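Forkcombe Community Board > Home and Garden > Wipe-clean tablecloths, are they worth it?

pastrycrumb
Posted Thursday, 19:40
We've got a pine table that marks if you so much as look at it. Canpolat on the market do wipe-clean cloth off the roll, and the man swears it'll last ten years with kids painting on it. I've been told things by men on market stalls before. Has anyone had one for longer than a few months?

hobnail_78
Had one three years. It's fine. Wipe it, dry it, done.

Marrowfat
Three years of what though? Ours was "fine" until somebody left a felt tip on it with the lid off. Blue blotch, never shifted. I tried washing-up liquid, bicarb, nail varnish remover (took the pattern off and left the blotch). "Wipe-clean" means it wipes clean of things that would have wiped off the table anyway.

hobnail_78
Nail varnish remover will take the pattern off anything. That's on you.

Marrowfat
It is. The blotch came first.

G. Szekeres
I used to sell the stuff, so take this how you like. There are two sorts. One is cotton with a coating over it, the other is plain vinyl with a fuzzy back. The coated cotton hangs better and costs more, and it cracks along the folds if you keep it in a drawer. Vinyl looks cheap and smells for a week. For painting I would buy vinyl and throw it out when it goes.
Gergely

pastrycrumb
Thanks Gergely. He wants 19 quid for the length I need and didn't say which sort it was. When I asked he said "the good sort".

Marrowfat
There you go then.

tansy_lane
Going against the grain here, but why not an ordinary cotton one you can put in the machine? I've never understood paying extra for something you can't wash properly. Mine goes in at 40 with the towels and comes out the same as it went in. Bit of a faff to iron, so I don't.

hobnail_78
Because cotton soaks. Spill a beaker of squash and it goes straight through to the pine, which is the whole reason she's asking.

tansy_lane
So put something under it. You can get a felt underlay, or use an old blanket. People managed.

hobnail_78
People had ringed tables.

quiet_gas_man
My sister bought the Hurkley one online because the reviews were all five stars. Every review was written the week it arrived. I'd like to see one from the following May. Hers had gone sticky by then and she'd followed the washing instructions to the letter.

Marrowfat
Sticky is the coating going. Nothing fixes it, whatever Riltel put on the back of their spray bottle. I bought that as well.

tansy_lane
Gingham is the answer to half of this, by the way. A busy check hides more than any coating does, and a plain cloth shows every crumb. I'll give the wipe-clean lot that much, they do a decent check.

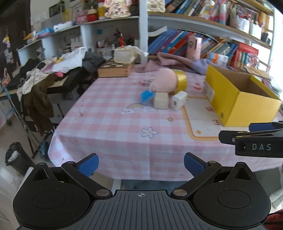
I'd still want to see what the Canpolat one does after a winter next to a radiator before I handed over any money. Ask him for an offcut. If it's as good as he says he won't mind, and you can scribble on it at home and leave it overnight.

pastrycrumb
An offcut is a good idea. I'll take the felt tips with me and watch his face.

hobnail_78
Still fine here, for the record.

Marrowfat
Get the kids round hobnail's.

G. Szekeres
If he gives you the offcut, turn it over. Woven back means coated cotton, fuzz means vinyl. And roll it on a tube to store it, whichever it is.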